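Flatside Box Swap: Frequently Asked Questions

What is the box swap?
A shelf, a stretch of floor and a lot of cardboard! People who have just moved in drop off their empty boxes, and people who are about to move out take them away. We started in the back hall at Flatside with 20 boxes, and we love seeing the same ones come round again with three different kitchens crossed out on the side.

Do I have to bring boxes to take boxes?
No. Take what you need and bring them back after the move if they're still in decent shape. If you need more than 20 at once, write to Pavithra Kurian first so she can put a stack aside for you.

What kind of cardboard do you accept?
Corrugated, dry and clean. Plain brown boxes are our favorites (so easy to write on!), but printed ones are fine too. Please leave out pizza boxes, anything that has held fish, and cereal-type cartons, which fold up under the weight of two paperbacks.

Should I flatten them?
Yes please, unless you're handing one straight to somebody who wants it built. Slit the tape along the bottom seam, press the box flat and slide it in upright with the others of its size. A flat box takes up hardly any room, and then we can say yes to everybody.

How do I tell whether an old box is still strong?
Squeeze a corner. If it springs back, great. If it feels soft, like felt, put it in recycling. Check the bottom flaps as well, where old tape may have pulled off the top layer of paper.

Where do I put packed boxes while I wait for the van?
Along a bare wall, heaviest at the bottom, with the label side facing out. Set them down a hand's width from the paint, especially if it's a pale matte finish, where a corner dragged along leaves a mark you'll be rubbing at on your last evening.
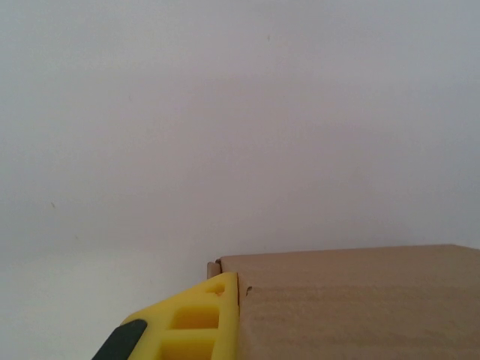

A plain brown side with no printing on it is a gift to anyone with a fat marker. Write the room first, in big letters, then the contents.

Elvira Palomino wrote in to add that one label is never enough: she writes on two sides and the top, and she found her kettle in four minutes at the new place.

Can I use your tape?
There are usually a few rolls on the shelf, plus a dispenser that Kevin Puma fixed and is very proud of. Take what you need for the bottoms and bring your own for the tops.

Do you take bubble wrap and packing paper?
Paper, gladly, crumpled or not. Bubble wrap only if it still pops.

When is the next swap?
November 4, 2022, in the back hall. Come early for the big ones!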